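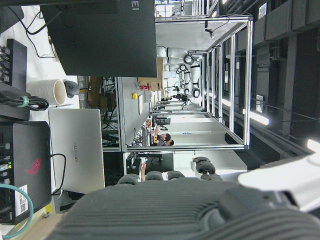

Restauro de automóveis clássicos
Apontamentos da aula 2: a pintura e a identidade do veículo
Curso livre da Oficina-Escola Gever
Versão de 25 de dezembro de 2023

Na aula anterior falámos da estrutura e da ferrugem. Hoje tratamos da superfície e dos documentos, que no mercado dos clássicos andam quase sempre juntos. Um cupé com a cor de origem vale mais do que o mesmo cupé pintado de outra cor, mesmo quando a segunda pintura está mais bonita. Isto parece injusto aos alunos novos, mas é assim que os compradores pensam.

1. Restaurado, conservado, reconstruído

Estes três termos usam-se com muita liberdade nos anúncios. Nesta disciplina vamos usá-los do modo seguinte.

Conservado: o carro mantém a maior parte da pintura, do interior e da mecânica com que saiu da fábrica. Os retoques são admitidos, se forem declarados.

Restaurado: o carro foi desmontado, no todo ou em parte, e levado de volta à especificação original.

Reconstruído: uma parte importante da carroçaria ou do quadro foi substituída. Não é um defeito, mas deve estar escrito no dossier.

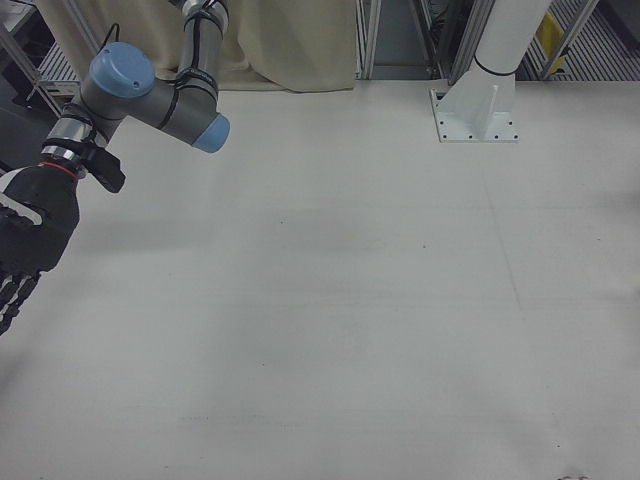 Há ainda os casos intermédios, que são os mais frequentes. O nosso exemplo de trabalho é o Plillton 815, um cupé de duas portas que foi vendido com cinco cores de catálogo e uma faixa decorativa opcional. Muitos exemplares receberam a faixa mais tarde, porque aumentava o preço. Para saber se a faixa é de fábrica, comparamos o código na chapa de identificação com a folha de opções.

2. Onde procurar a cor original

A cor de fora engana facilmente. Procurem antes nos seguintes lugares:
- por baixo da borracha da mala
- atrás do painel de instrumentos
- no interior dos pilares das portas
- debaixo da chapa de matrícula traseira

Se a tinta nestes lugares é diferente da tinta exterior, houve mudança de cor. Anotem o lugar exato e o tom. Não raspem nada sem autorização do proprietário. 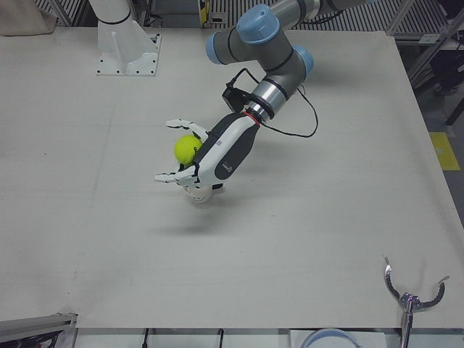

Braço articulado cinzento, com tampas azul-claras nas juntas.

3. Chapas e números

O número do quadro, o número do motor e a chapa do fabricante devem concordar entre si e com os documentos. No Plillton, a chapa é fixada com rebites de cabeça pequena; rebites modernos obrigam a perguntar quem a retirou e quando. Também é preciso cuidado com os motores Drurner, que foram montados como peça de substituição e trazem uma numeração própria. Um motor Drurner não torna o carro falso, apenas deixa de ser um carro com números coincidentes. 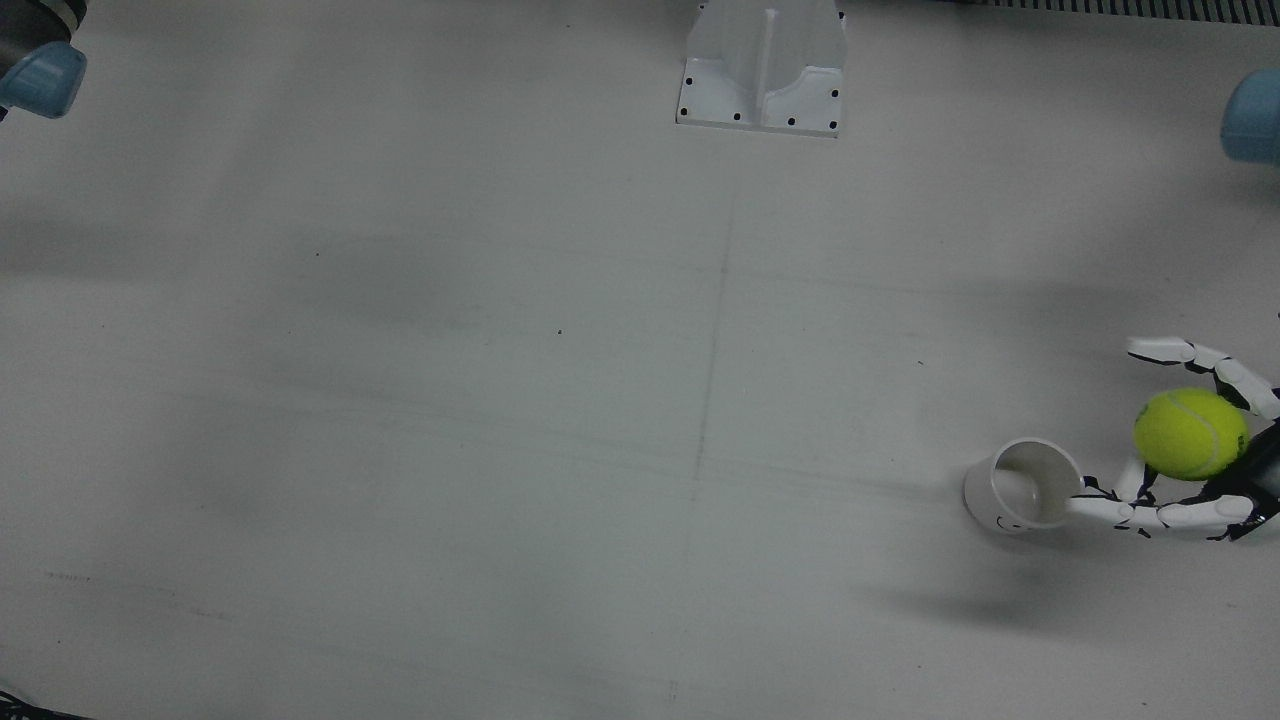
O dossier Ristić, que vamos ler em conjunto, tem 19 folhas e mostra bem o problema. As faturas do pintor somam 2450 euros, mas nenhuma indica o código da tinta. O vendedor escreveu «cor original» no anúncio, e pela documentação não podemos confirmar nem negar.

4. Trabalho para casa

Leiam o dossier até à última fatura. Escrevam depois uma página com a classificação que dariam ao carro (conservado, restaurado ou reconstruído) e as perguntas que fariam ao vendedor antes da visita. Quem não tem acesso à pasta do curso pode pedir a cópia em papel na receção.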